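4. First light: finding Jupiter

Applies to the Tipoki tabletop reflector, 2014 mount and later. For the Brumik motor base see section 6.

1. Set the base on something solid and level. No folding tables.
2. Caps off, both ends. Leave the scope outside 50 minutes before you start - warm mirror, mushy planet.
3. Put in the low power eyepiece. Center Jupiter in the red dot finder, then look.
4. Focus slow. Moons should be sharp points.

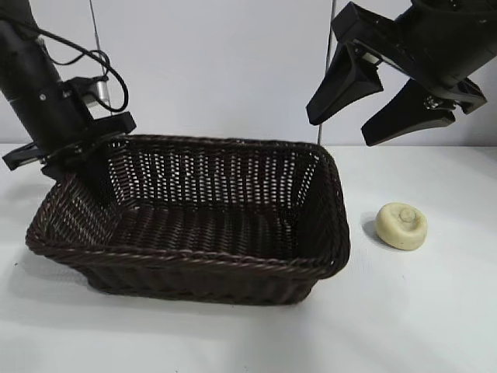 Jupiter's dark belts show up at low power, the Red Spot usually doesnt. Swap to the short eyepiece (152x) once the planet is centered and wait for steady air. Keep loose parts together while you swap. A plain basket on a white table is fine, dark brown weave like this one, and the pale tabletop makes a dropped black cap easy to spot. Wipe nothing with your fingers.

5. Nudge the tube to keep up. Planet drifts across the view in well under a minute at high power.
6. Note the time, e.g. 9:40 pm. Belts and spot move on as Jupiter turns.

CAUTION: Never sweep for planets with the sun still up. Eye damage is instant.

Note - spot on the far side? Wait a few hours or try another night. The Clindthorpe transit table (code 3863 on the Sasarmont support page) lists the times thru November.
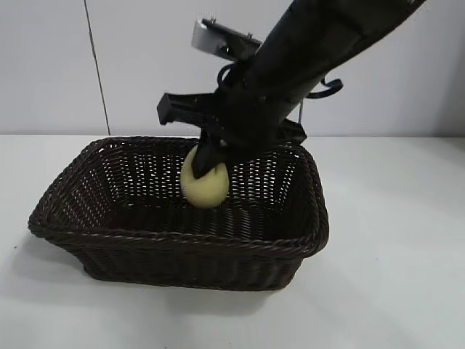

Woven basket with rounded corners, pale yellow-green round object inside.

7. Done for the night: caps on, tube pointing down, let any dew dry before you box it.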